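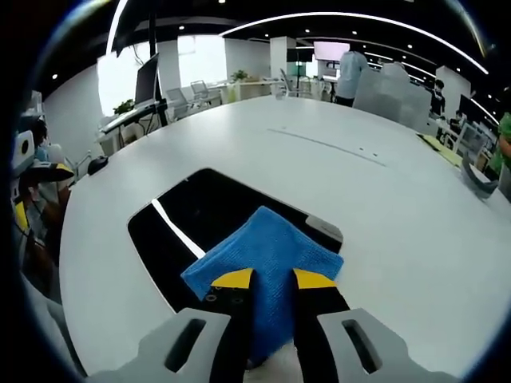

August, gripper notes, pads. Picked this back up after lunch with the hand-held units on the big white table. The question is still whether the Rirklow pads are worth changing over to, or whether we stay with the Hiltance ones and live with the slipping. Cloth is the hard case, so cloth is what I'm using. With the blue towel folded into a rough triangle and clamped between the yellow pads, the top edge flares out on both sides and a narrow tongue hangs down between the jaws. I don't like the tongue. It sits right where the jaws need to close, and on thick fabric I can't tell from the squeeze if I have two layers or four.

Grip width is set to 80 on the Komow controller. Tried 1000 on the force limit first, same as for the hard parts, and backed it off. 393 holds without crushing the fold. Leave it there until Thư has had a go, she pinches lower than I do and gets a smaller bundle.

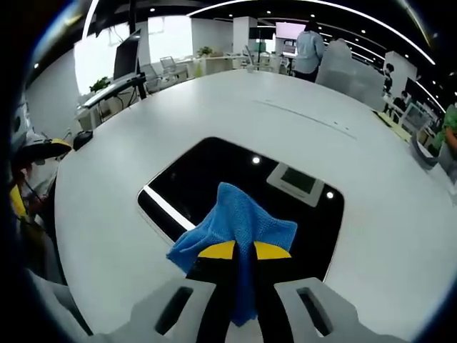 The other thing to settle is where to take hold. Pinching from the middle gives a peak with loose edges, which is quick but a pain to lay flat again. Pinching near a corner is slower to line up and opens out better when you set it down. I'd like both in the log as separate grasps. At the moment they go in under the same label and we have to sort them by hand afterward.

Log is at 237 entries for the cloth. Rampersad's sheet wants the pad type in the first column, so fix that before exporting. I have been putting it in the notes field.
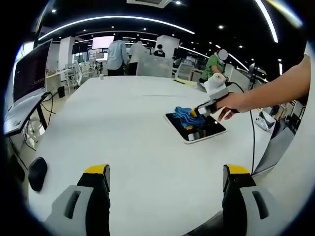
Jaws down on the crumpled blue cloth, on top of the tablet.

Pressing down on a flat, hard surface is where I expect the pads to matter most. Watch the wrist angle: too steep and one tip gets to the surface before the other.

To do:
Mark the pads L and R on the back.
Ask Thư Thân for her width setting.
Repeat the corner pinch with the Hiltance pads, same cloth, 393.
Shorter cable, or clip it to the forearm.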